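Room Preparation Assistant – Kolley Guest House, Entry and Lounge Areas

Ref. 354
Part time, 10 hours per week
Reports to: Mirta Insaurralde, Housekeeping Lead

Kolley operates 42 guest rooms on two floors. Guests leave outdoor shoes at the entry and use house slippers on all carpeted areas. The position covers the slipper shelves, the carpet next to them and the seating close by. Bedrooms and bathrooms are handled by a separate team.

Duties

1. Collect used slippers from the lounge, corridors and under chairs. The house stock is more than 300 pairs, so sorting takes up a large part of each shift.

2. Match pairs by color, size and strap type. Set aside any pair with a split sole or a loose strap and enter it in the stock sheet.

3. Return pairs to the shelf. Each pair stands side by side, toes to the back, with a gap before the next pair. Gray and off-white slides may share a shelf, but a gray slide is never paired with an off-white one.

Light wood shelf with a black metal frame, two pairs on it: 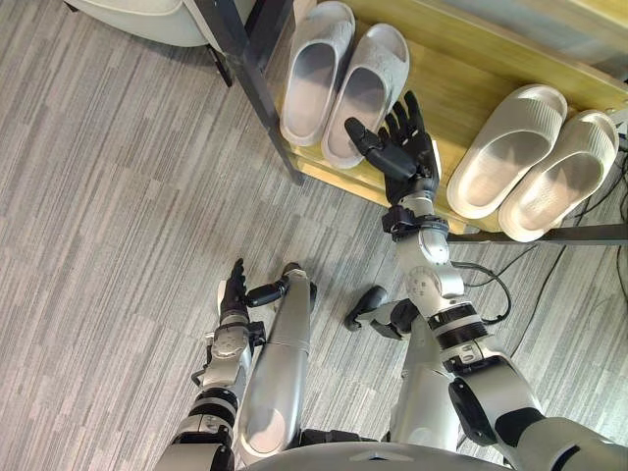 4. Wipe the shelf surface and the front rail with a damp cloth, then dry. No spray polish on the wood.

5. Vacuum the carpet along the shelf and under the lounge chairs. Lift chairs to move them – do not drag.

6. Report low sizes to the stock desk before 4 p.m.

Requirements

Able to bend, kneel and reach low shelves for most of a shift. Able to read size marks and keep a simple written record. Previous housekeeping or stockroom work is useful but not required. Applicants must be available for early shifts, which start at 6:30 a.m.

Conditions

Hourly pay, issued every two weeks. Work shoes and gloves are supplied. The first two shifts are paid training with Nahuel Valdebenito. The contract starts in April and runs for six months, with possible extension.

How to apply

Send a one-page work history and the names of two references to Elba Gallardo, Staffing Office, Kolley Guest House. Quote Ref. 354. Applications may also be left at the front desk between 9 a.m. and 5 p.m. Selected applicants will be asked to complete a short practical task – sorting and shelving a mixed bin of slippers – followed by an interview.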